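About Zurmont

Zurmont is an independent polling and election research firm. We ask voters what they think of their parties, their leaders and their governments, and we publish what they tell us. Our main office is in Bornside, with a smaller field office in Jaltgate.

The firm started as a phone survey service for local newspapers. Over time the papers wanted more than a single number before election day, so we added regular tracking polls, district-level estimates and a monthly report on leader approval. We now have a staff of 14, and our interviewers work evenings and Sunday afternoons.
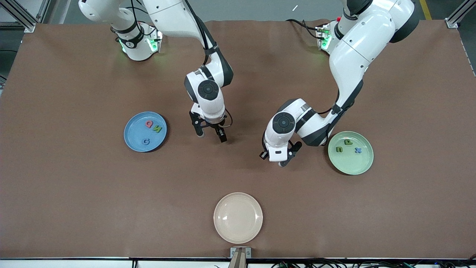

Two robot arms and three round plates at a brown table.

What we do

Our tracking poll runs every month except August. Each wave has 532 completed interviews, split between phone and online. We weight the results by age, sex, education and past vote. The full question wording goes up on this site the same day as the results, along with the tables.

We also cover city and county races. Since we began we have polled 154 local contests, including mayoral runoffs, school board seats and ballot measures. Local polling is harder than national polling. Lists are shorter, turnout is lower, and many people decide in the last week. We say so in our reports.
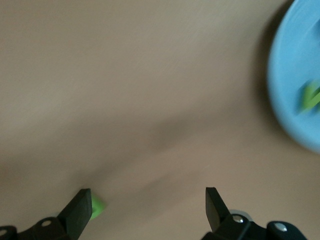
Who pays for our work

Newspapers and broadcasters pay for most of our public polls. The rest of our income comes from universities and from the Leung Fund, which supports our yearly study of first-time voters. We do not take work from parties or candidates during a campaign. Every report names the client on its first page.

How we handle mistakes

When a poll misses the result by more than the margin of error, we publish a review within 100 days. Past reviews are in the archive, listed by election. Corrections to tables are marked with the month they were made.

Contact

Press questions go to the Bornside office, weekdays from 9 a.m. to 5 p.m. If one of our interviewers called you and you want to be taken off the list, the Jaltgate office can do that by phone or by mail.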